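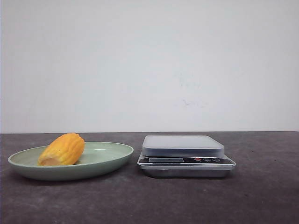

Can a rented pick-and-weigh kit be trusted with lunch?
For single items on an uncrowded table, the Herkby kit is trustworthy enough, provided the lunch is in no hurry.

The question is less idle than it sounds. Herkby is sold by subscription to small food labs, and the brochure promises that anyone who can lift a thing can teach the arm to lift it. We took the vendor at its word and paid for 2 months of the service, beginning in March. The package includes an arm, a two-fingered gripper, a login to the Dzene planning software, and a manual that devotes more pages to returning the kit than to using it.

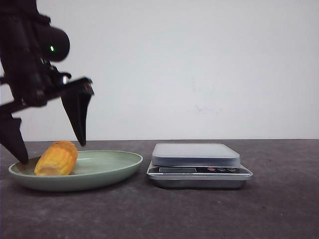
4.2 Task and Materials

Each trial asks for one transfer: corn from the green dish to the platform of a kitchen scale. We chose corn after the vendor's own demonstration, which used a foam cube. A foam cube has never been on anyone's menu. Corn is bumpy, tapers at one end, and rolls when offended.

Setup was done by Ivar Nyberg, who had no earlier experience with the kit and was picked for that reason. His notes on the calibration wizard are available on request, lightly edited for language. The planner receives a wrist view and proposes a grasp; the operator may accept it or ask for another. We logged 857 proposals with the default planner and 1749 with Idel, the paid add-on. The extra proposals under Idel reflect its habit of changing its mind, a feature the price list calls "continuous refinement."
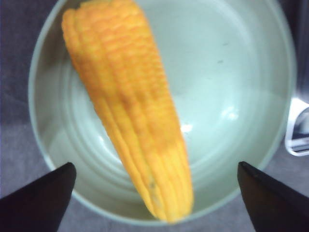
Figure 2. Wrist view of the corn in the green dish, with the gripper fingers open on either side of the narrow end.

Grasps near the narrow end, as in Figure 2, were accepted more often by our operator than grasps across the thick part. We asked Flekovia, the reseller, whether this preference was known. Their reply recommended a firmware update and, failing that, smaller corn.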